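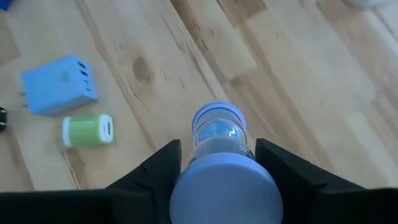 Moving Your Blog to a New Host: Questions We Keep Getting

Ondier is a small site about running a blog on your own terms. Most of the mail we get is from people who have been told they need to move their blog somewhere "better" and want to know if that's true. Often it isn't. These answers assume you have a normal blog with posts, pictures and maybe a comment section. If you run a store, you need different advice.

Do I need to move at all?

Probably not. Ask what is wrong with where you are now. "It feels slow" is not an answer until you have tested it on a phone that isn't yours, on a connection that isn't yours. "Everyone says the free platforms are dying" has been going around for as long as there have been free platforms, and a good share of the people saying it are paid when you sign up for hosting through their link.

Decent reasons to move: you want to run code your platform won't let you run, your host has raised the price twice without telling you what you get for it, support stopped replying, or you can't get a full copy of your own posts out. That last one is the best reason on the list.

Will moving improve my search ranking?

I doubt it. You will see this promised on nearly every host's front page, usually beside a graph with no numbers on the side. If your current site takes ten seconds to load, then fine, a faster one might help. If it already loads in a second or two, you're paying for a difference your readers won't feel.

Moving badly can certainly hurt you. Change all your post addresses without redirects and every old link to your blog goes to an error page.

How long does it take?

The sales pages say "one click." The click is real. It's followed by an evening of fixing things, and then a few more evenings. My own blog had 290 posts when I moved it from Gradach to a plain rented server, and the import itself was done before my coffee was. Then I found that 51 of those posts had lost their pictures. The importer reported success on all of them.

Plan for a couple of weekends and don't cancel the old account until you're sure.

What is Gradach, and why do you keep complaining about it?

Gradach is the hosted blog service I used for years. It was fine for writing. My complaint is with the export. You get one large file with your posts in it, and the pictures in that file are only links back to Gradach's own servers. Close your account and the links stop working. The help page does mention this, near the bottom, under a heading about something else.

If you are on Gradach, save your pictures separately before you do anything else. Go into the media section and download them month by month. It's tedious and I don't know a shortcut I'd trust.

Is the Imis importer any good?

It's okay. Imis is a plugin that reads an export file and creates posts from it. It handles titles, dates, categories and body text well. It handles comments if they were exported in the ordinary format. It does not handle:

- threaded replies more than two levels deep, which it flattens
- drafts, which it sometimes publishes
- scheduled posts, which come in with the import date
- anything made with a page builder

Check the drafts one first. Mine put a half-finished rant on the front page at eleven at night and I found out from a reader.

The paid version of Imis says it fixes "advanced layouts." I bought it. I could not find a layout it fixed. Maybe yours will be luckier, but try the free one first and see what actually breaks before paying.

Should I pay someone to do the move for me?

It depends on how much you hate this kind of work. I've been shown quotes of $30 and quotes of $800 for what looked like the same job. The cheap one will be somebody running Imis and sending you an invoice. The expensive one might be too, so ask.

Questions worth asking before you pay anybody:

Will you set up redirects for every old address, and can I see the list?
Will you copy the pictures over to the new host or just leave the links?
What happens if I find a broken post a month later?
Do you need my domain password, or can I change those settings myself while you tell me what to enter?

If the reply to the first question is vague, keep looking.

My new host offers free migration. What's the catch?

Usually the catch is that it's limited to a certain number of posts, or to blogs coming from one or two particular platforms, or that it only covers files and leaves the redirects to you. Sometimes you have to prepay for a year or more before they start. Read the terms page, not the banner. I have nothing against free migration when it's done properly, and I know people who were happy with theirs. I'd still keep my own backup.

What about Wan?

Wan comes up a lot lately. It's a theme and hosting bundle that claims to convert your old design automatically. I tried it on a copy of my site in September. It got the colors right. The sidebar moved to the bottom, the menu lost its second level, and my post headings came out in two different fonts depending on the year they were written.

You may decide that's close enough. What bothered me more is that Wan stores your posts in its own format, and the export button is marked "coming soon." I would not put a blog somewhere it can't leave. Ask them again when the button works.

Can I keep my comments?

Sometimes. If they live inside your blog platform, they will normally be in the export file. If they run through an outside comment service, they're stored by post address, so they'll vanish when the address changes and come back when you update the service's address map. Do a test with one post before you panic.

Also consider whether you want them all. I went through mine and found that most of the older ones were spam I had missed.

Do I have to change my domain?

No. If you own yourname-dot-something, you take it with you. If your blog is at a free address that belongs to the platform, you can't, and you'll need a redirect from the old one. Some platforms allow this, some charge for it, and some don't offer it at any price. Find out which kind you have before you buy anything.

Be careful with hosts that throw in a "free domain." Check who is listed as the owner and what the renewal costs in the second year.

What should I check after the move?

Look at your ten most-read posts by hand, on a computer and on a phone. Then open a handful of old ones you haven't thought about in years, which is where the odd characters and missing pictures tend to hide. Click your own internal links. Submit your contact form and see whether the message arrives. Subscribe to your feed with a feed reader and see if it shows new posts or dumps the whole archive on your subscribers again.

Run a broken link checker too, but don't take its word as final. The one I used gave a clean report while my about page was blank.

Which host do you recommend?

I don't. I get offers to put a name in this spot and I turn them down, mainly because I've only used a few hosts for any real length of time and I'd be guessing about the rest. Anybody ranking twenty of them in a neat table is guessing too, or reading the commission rates. Pick one with monthly billing, email support a bit before you sign up, and see how long the reply takes.

Can I email you my export file so you can look at it?

Please don't. It has your commenters' email addresses in it. Send me the error message and the name of the platform you're leaving, and I'll answer when I can.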